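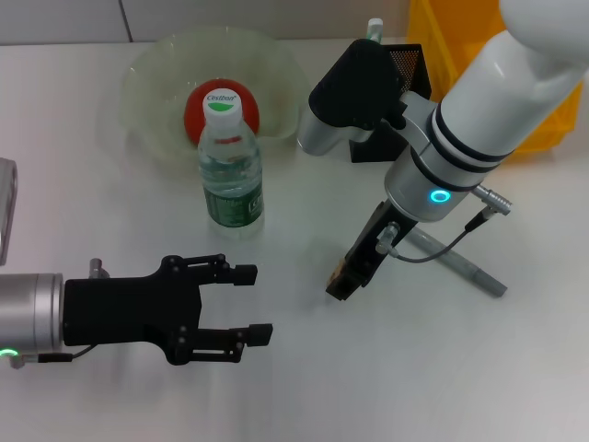

Cell rules, again – please read before Thursday

Quick one from the Drinville bench, mostly for the people who weren't at the July walkthrough. The two-arm rules have changed a bit. New sheet goes up by the door this week, old one comes down. If you have a copy of the old one taped inside your notebook, bin it.

Speed first. Any time a person can reach the table, both arms run at the reduced setting. That's 50 millimeters a second at the tip, no exceptions for "just a quick test". Full speed only with the gate shut and everyone outside the line.

Liquids. Capped bottles only, cap checked by hand before the run starts. No open cups, no glasses, no coffee (you know who you are). If a bottle goes over, stop both arms, then wipe. Not the other way round. Cables get looked at before restart, especially where they meet the gripper.

Food props. Fruit is fine, one day only, then out. Do not eat it afterwards. Floarea Iordache has asked me to put that in writing so there it is.

Shared space. This is the one that caused trouble at Potport. When one arm is working an object, the other one parks or holds still, jaws closed, clear of the first arm's path. If your script really needs both moving in the middle at once, it goes to Tudor Preda for a second read before it goes on the hardware. He wants a day for that, so dont send it at five and expect to run at six.

Lights. The rings on the wrists are a status display, nothing more. A lit ring is not permission to put your hand in. We've had three people tell us otherwise and all three had learned it from somebody else in the room. Check the pendant, say "hands in" out loud, wait for the answer.

Loose stuff. Pens, spare mounts, crates – if the run doesn't need it, it belongs outside the reach marks. If it does need it, write it on the setup card so the next shift can put it back in teh same spot.

Logging. Every stop gets a line in the book, including the silly ones. We have 344 entries so far and 21 of them just say "stopped". Useless. Time, which arm, what it was holding, who pressed the button. Four things, takes a minute.

Still open: whether the Nundholm people follow our sheet or their own when they're on our bench. My view is ours, our bench. Floarea is asking. Until then, ours.

Refresher is Thursday, 8 in the morning, by the bench. Bring your badge – the sign-off is on the reader now and paper won't count. If you can't make it, tell Tudor and stay off the arms till you've done it.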